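Akik round dining table, review after 16 months

The Akik is the smaller of the two round tables sold by Isance. It seats four with comfort and is delivered flat, with the top in one box and the base hardware in another. We bought ours at the regular price and have used it daily for 16 months, for meals, for sorting dishes and as an overflow counter when the kitchen is full.

Assembly

Assembly took two people 45 minutes. The hardware is bagged by step and the bags are numbered. One hex key is supplied; a second would help, as both sides of the base have to be tightened evenly before the top goes on. The instructions are drawings only. Step 9 shows the leveling feet from underneath and is easy to read backwards. Check the threads before forcing anything.

The top is heavy and should be laid face down on a blanket while the base is attached. Turning it upright is a job for two.

Surface

The top is a warm brown wood with a strong, swirling grain. The varnish is glossy, with more reflection than the product page suggests. Under a ceiling lamp the glare is noticeable from one or two seats, and fingerprints show at a low angle. Anyone who prefers a matte table should look at the Macapagal line from the same seller, which has an oiled finish and needs more upkeep.

Scratch resistance is fair. Unglazed foot rings are the main risk. We slide nothing across the top and still have two fine marks near the edge, both visible only in side light. Hot pans need a trivet. A mug left overnight produced a pale ring, which faded within a week.

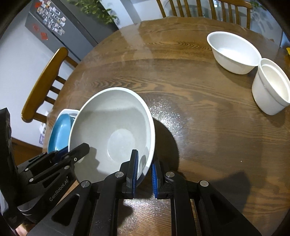 The Akik with bowls on the varnished top. Note the glare on the gloss finish.

The round shape works well for serving. Wide bowls can sit toward the middle and remain within reach of every chair, and there are no corners to catch a hip in a narrow room. The drawback is storage of flat items: place mats with square corners overlap at the center if four are used. Round mats fit.

Stability

With the feet adjusted, the table does not rock on our tile floor. Leaning on the edge with a forearm produces no tilt. Pushing down hard with both hands does, slightly – the base is set well in from the rim. Bolts should be checked after the first month. Ours had loosened by a quarter turn and have held since.

Cleaning

A damp cloth and a drop of dish soap are enough. Dry the surface afterwards or it will streak. We tried the Dumia furniture spray for a month and stopped; it left a film that made the glare worse and had to be taken off with warm water.

Delivery and price

We paid 170 for delivery to an upstairs apartment, carried to the room. Curbside delivery is cheaper. The seller quotes a wait of up to 2 weeks and kept to it. The packaging was adequate, with foam on the rim and cardboard between the parts.

Pros: attractive grain, easy reach from all seats, firm base once adjusted.
Cons: reflective finish, unclear drawing at step 9, only one hex key.

Rating: 4 out of 5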